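A visit to the teaching room at Skirkcombe

I had never seen how a robot is taught before I went to Skirkcombe in October. The lab opens its doors to visitors two times in the year, and our group had seven people, mostly teachers like me. We signed the book, left our coats on a row of hooks and went up to the second floor.

Lorna Innes received us. She explained that nobody writes a program for each movement. A person guides the arm through a task, the computer stores what the camera saw and how the arm moved, and this makes one example. The collection for garden tools, which they call Lodine, had 283 examples on the morning we came. She would like many more before they start the next training.

At the station where we stopped the longest, the task was to take hand tools from a plastic bin. It looks simple until you stand beside it. The tools lie over each other, and the bent prongs can catch on the neighbour when one is lifted. The person who guides must decide which handle to go for first, and the system should learn this choice too. 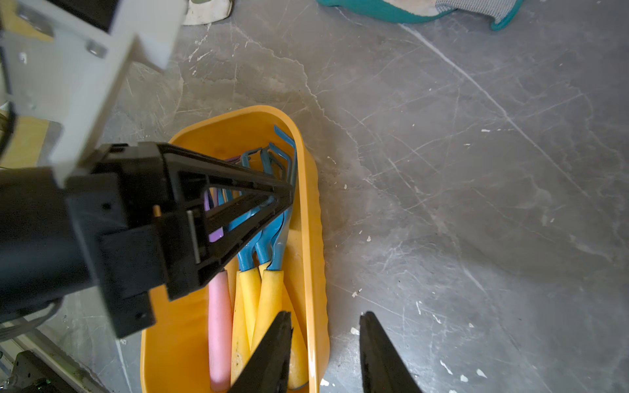 Gregor Swanson wanted to know if a failed attempt is thrown away, for in his opinion a pupil learns also from the mistakes. Lorna answered that they keep it, but with a label, and that the recordings where the person fails and then corrects himself are very useful to them. Of the 283 examples, 67 had such a label. I had expected that only the clean ones would count.

Afterwards some of us were allowed to try. I was slow and held my breath – my example was stored all the same, with a note that the guide was a beginner. Between two attempts the tools must be mixed again by hand, so that the system does not learn only one arrangement. This takes more of the day than I had thought.

We had tea at half past three and looked at recordings from Rothe, a second collection with kitchen things. The bus back to Zindcombe leaves from the lower gate, not from the main entrance, and I advise to be there early.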